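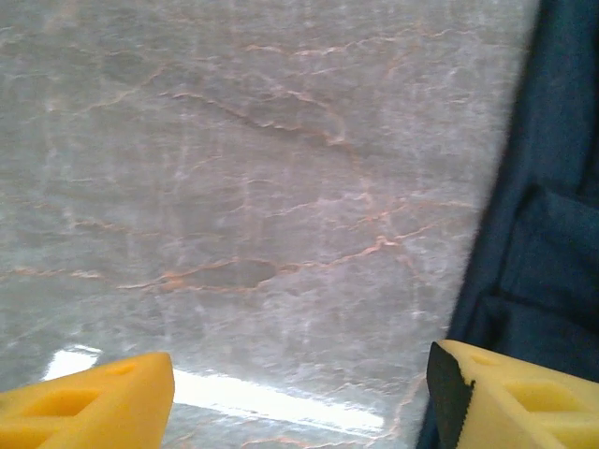 Ignacio Paredes wrote back this morning that marble should never see vinegar, lemon or any of the bathroom sprays, and that if I had already used one I should stop reading and go rinse the stone. I had not. He also asked which sealer was on it. I don't know, and the previous owner's folder lists only the polish.

Diary > House > Stone top

March 14, 2025

Second day on the gray marble. The veins are a warm orange-tan and run every which way, one of them on a long diagonal with small branches coming off it. I ran a fingernail across that one at several points and felt no step. The wavy band through the middle goes around a darker oval patch, and there is no step there either. I am recording both as color in the stone and will check again in August, when the humidity is up.

Water test, done at the back corner: a teaspoon of tap water, left for 5 minutes, then blotted. A faint dark ring remained and was gone before lunch. Ignacio reads this as a sealer near the end of its life – not urgent, but due this year.

Products on the shelf:
Trakel stone soap, neutral, diluted per the label.
Kokarex impregnating sealer, unopened. The label gives coverage of up to 70 square feet, far more than I need.
Bianchini polishing powder. The finish already throws back a hard white streak from the light, so this stays closed.

Washed with the Trakel and a flat cotton cloth, working left to right, then rinsed twice with clean water. The first rinse left a film that showed only at a low angle. The second removed it. Dried with a separate towel. The old microfiber left lint and has been moved to the garage.

Clokeck quoted 359 for a professional reseal, travel included. They also offered to hone the top to a matte finish and said that scratches would show less. I declined the honing. I may still take the reseal if the second water test comes out worse than the first.

Open items: felt pads for the lamp base, a tray for anything with oil in it, and a 3,000 grit pad for the small dull spot by the wall. Ignacio says to leave the spot alone until the sealer question is settled – I will wait.

Tomorrow, same test at the front edge, same spoon.

2 comments | 5 shares
Contact | Copyright 2025 | Back to top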